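Jenik Lounge Tidying Set – Data Card
Release 1.2, October 2021

Summary

The Jenik set supports research on learning household tidying from human demonstration. It contains 2000 short episodes recorded with a two-armed robot in a furnished lounge at the Vostberg site. Each episode is stored with synchronized views from the head and both wrists, joint positions, and gripper state. 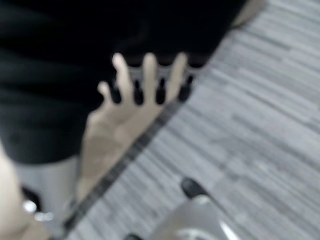 Wrist views are supplied at full rate and without sharpening. Blurred images were kept on purpose, as the policies trained on this set must cope with the same input at run time. Users who require clean images may filter on the blur score in the index file.

Tasks

The set covers 6 tasks, all involving soft goods such as pillows, throws, and clothing. Furniture and soft items were moved between sessions, and starting positions on the sofa and on the carpet are both represented.

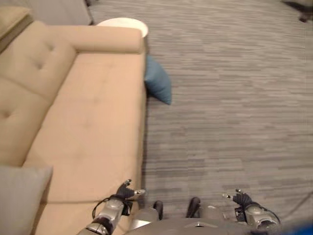

Head views use a wide-angle lens. Lens settings are given per session and should be applied before any depth estimate is made. Arm positions are reported in the torso coordinate system.

Baseline result

The Hoani baseline was trained on all three views and tested over 40 trials per task. Removing the wrist views lowered the success rate on every task – most clearly where the item lay on the floor.

Known limits

All recordings come from a single room with one type of carpet. Transfer to other rooms has not been tested.

Access

Files are hosted on the Purnodard server. Corrections to the task labels are planned for November.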